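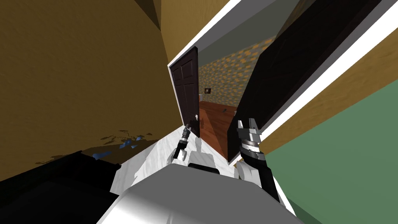 4.2 What the night porters told us

I went into Grerncombe thinking we'd mostly hear about lifting. We didn't! The porters wanted to talk about doors. On one ordinary shift at the Were building they'd logged 244 door openings, with up to 192 of them done while pushing or carrying something, and once the robots took over the linen run that was the part people noticed first (in their wrists, mainly).

We rehearsed the run in simulation before anything moved on the ward, and I asked three porters to sit with me and grumble at the screen. They were very good at it — Musyoka Koech spotted straight away that we'd been treating every door as if it had the same knob at the same height.
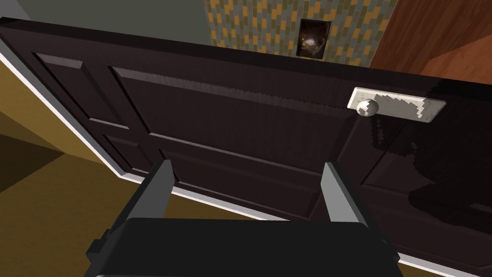
Figure 3. Simulated door task: the gripper near a panelled door with a round knob.

What changed for the staff was less tidy than I'd hoped. Fewer trips, yes, but more waiting about, and a new job that had no name until August, when the rota started calling it "minding". Two porters liked it and one asked to go back to days. I'd also missed how much chat used to happen on the linen run, and people were a bit sad about losing it.

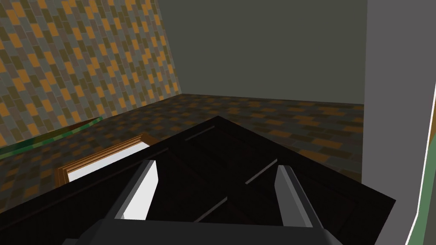
Did the porters have any say in which doors the robots use?

They did after the first month, when the shift lead began marking up the floor plan with them, and we used their version from then on.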